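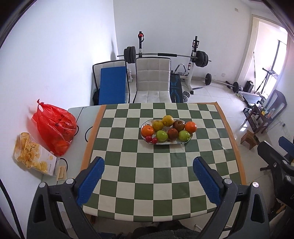
BREVENT, December 4, 2025

Ronow Checked Tablecloth, green and white with orange border

A square-check cloth for the kitchen or breakfast table. The check is green on white, and an orange border follows the edges, so the cloth looks finished even when it doesn't reach the sides of the table. It goes well with pale table tops, where a strip of bare table outside the border does no harm. In our photo it carries an oval white plate of oranges, apples and yellow citrus.

Details
Pattern: check, green and white
Border: orange
Fabric: cotton and polyester blend
Care: machine wash warm, tumble dry low, iron on the back
Sold as: single cloth, or pack of 2
Item number: 400-66

Choosing a size
Measure the table top first, then decide how much drop you want. For a cloth that hangs over the sides, add 6 inches to each side of the table measurement. For a cloth that lies on top with the table showing around it, go one size down from your table. Most of our customers with small kitchen tables choose the second way, and it keeps the cloth clear of chair seats. Sizes are listed at checkout, and we don't cut to order.

Washing and storing
Wash the cloth once before you use it. The green can give off a little color in the first wash, so keep it away from white towels. Fruit juice and tea come out best if you rinse the spot in cold water the same day. Don't use bleach on the border. Fold lines drop out after a night on the table, or you can press them with a medium iron. We store our own shop cloths rolled on a cardboard tube.

What has changed
The earlier version had a narrower border and a single row of stitching at the hem. Since June the hem has been stitched twice and the corners are mitered. The check is the same, so old and new cloths can be used side by side. Matching napkins are out of stock and we have no date for them yet.

Customer notes
"Bought the pack. One is always in the wash. The color has held up well." Gwawr Probert
"Thinner than I expected but it lies flat. I put a felt pad under it." Jong-dae Ryu

Shipping and returns
Orders leave our Brevent stockroom within two working days. Unwashed cloths can be returned within 66 days in the original sleeve. For questions on size or color, write to Jytte Kirkegaard at the order desk and include the item number.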